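Washing wool blankets at home, part 2: drying and shrinkage

December 23, 2018

In March I wrote up the soaking stage and said the drying notes would follow. They took longer than planned, mostly due to a basement with no heat and a drying line in the wrong place. Both are fixed now.

A quick recap for anyone who skipped the first post. Wool shrinks in the wash when the scales on the fibers catch on each other and lock. That takes agitation plus moisture, and heat makes it worse. Soaking in cool water with a neutral detergent does very little harm by itself. Most of the damage is done when someone lifts a heavy wet blanket by one corner, wrings it, and then puts it in a tumble dryer.

My test piece was a plain gray wool throw, bought secondhand, with the Verbeke label still sewn in. I marked two points with cotton thread 40 inches apart along the long side, and used that distance as the reference for everything below.

Water removal comes first. I used to press blankets against the side of the tub, and it works, but slowly. I now roll the blanket in dry towels and kneel on the roll, moving from one end to the other. Swap the towels and repeat until a fresh towel picks up only light dampness. A spin cycle with no agitation is faster if your washer allows it. Mine insists on a short tumble before the spin, so I don't use it for wool.

Next is support. A wet blanket hung over a single line stretches along its length and narrows across its width, and it picks up a crease that is hard to steam out. Two parallel lines set 16 inches apart spread the load much better. Flat on a mesh rack is better still, if you have the floor space. I have the rack from Turnorar, which folds, and whose hinges I dislike.

Blocking is the step people skip. While the blanket is damp, square the corners, measure both diagonals, and pull gently along the short one until they match. Do this on a surface at waist height. I did it on the floor for years and my back has opinions about that.

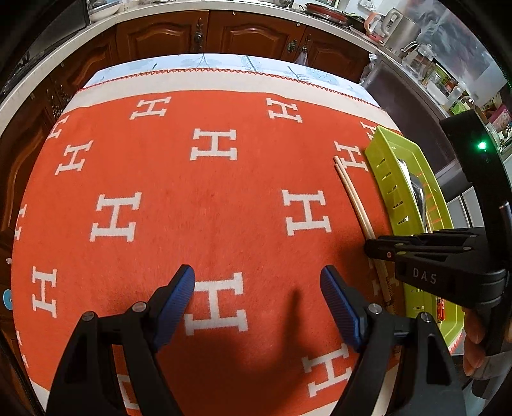 Orange blanket with the white H pattern, spread over the table.

Patterned blankets are easier to square than plain ones, as any skew in the cloth shows up in the rows. With a plain throw you have to trust the tape measure.

On results: after one full wash, towel roll and flat dry, the thread marks on the gray throw were still 40 inches apart to within the accuracy of my tape. I then gave it a deliberate warm rinse with hand agitation for 10 minutes and dried it the same way. The marks came in by a bit over an inch, and the surface had started to mat near the hem. Blocking recovered part of the length and none of the texture. I would not have guessed that so short a rinse would be enough.

Benedicta Aidoo wrote after the March post to ask about superwash wool. The fibers are treated so the scales can't lock, so shrinkage is a minor concern, but the cloth tends to grow when wet. Support matters more there, and I would not hang it at all.

Drying time varied too much to give a useful table. Airflow made more difference than temperature. A small fan aimed under the rack beat a warmer room with still air in both trials I ran. Turn the blanket once the top side feels dry, and don't fold it for storage until the bound edges are dry all the way through. The binding holds water long after the middle is done, and that is where the musty smell starts.

Still open: moth storage, and whether cedar blocks do anything measurable. I also have a wool and cotton blend to test, where the two fibers will probably dry at different rates and pucker the seams.

Filed under: laundry, wool, measurements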